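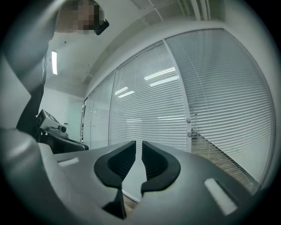
*White blinds on the glass partition wall, under the ceiling light.*

# Westport offices to get more glass walls, whatever the blinds say

Sturnis, which lets desk space to small firms in Westport, wants to put glass partitions through the rest of its building, starting on 1st August. The company says the work will make the place feel "open, connected and full of borrowed daylight". Tenants have been told to expect 3 weeks of drilling.

The daylight part is fair enough. The glass-walled room already in use is bright, with a plain white ceiling and a pale floor. The open part is harder to swallow when the glass has white blinds over it.

Kamol Sangkhawat rents four desks on the floor below and has been asked to move out while the fitters are in. He was sent the same leaflet as everyone else and has read it more than once.

"It says we'll be able to see each other working," he said. "I've been up there for meetings since January and I've mostly seen blinds. I don't mind blinds. I'd just like to know why we're paying for the glass."

They will be paying. Rents go up by £25 a desk each month once the work is done, and the leaflet gets round to this on its last page, beneath a paragraph on wellbeing. Sturnis says the rise reflects "the improved setting" and was planned in any case. It did not say which of those came first.

The partitions are being supplied by Feng, which also fitted the first lot. Shaohua Qiu, who manages the building for Sturnis, said 30 tenants had been asked what they thought and that most were in favour. Pressed on how many had replied, she said she would need to check. By the time this item was written she had not come back with a figure.

She did defend the blinds. "People like to have the choice," she said. "Some days you want privacy, some days you want to look out. A solid wall gives you neither."

A solid wall would give you privacy, of course, and would keep out more noise than the leaflet seems willing to discuss. It promises "calm acoustics" but gives no test results, and the question of whether a phone call can be heard next door is left alone. Mr Sangkhawat says he has heard several.

Kendum, the design studio behind the new layout, did not answer questions about sound or about who will clean the blinds. The service charge currently covers floors, kitchens and outside windows. Ms Qiu said the inside glass would be "looked at in due course".

Tenants who want to object have until the Friday before work begins, and must do so in writing. The form is at the front desk and allows 40 words.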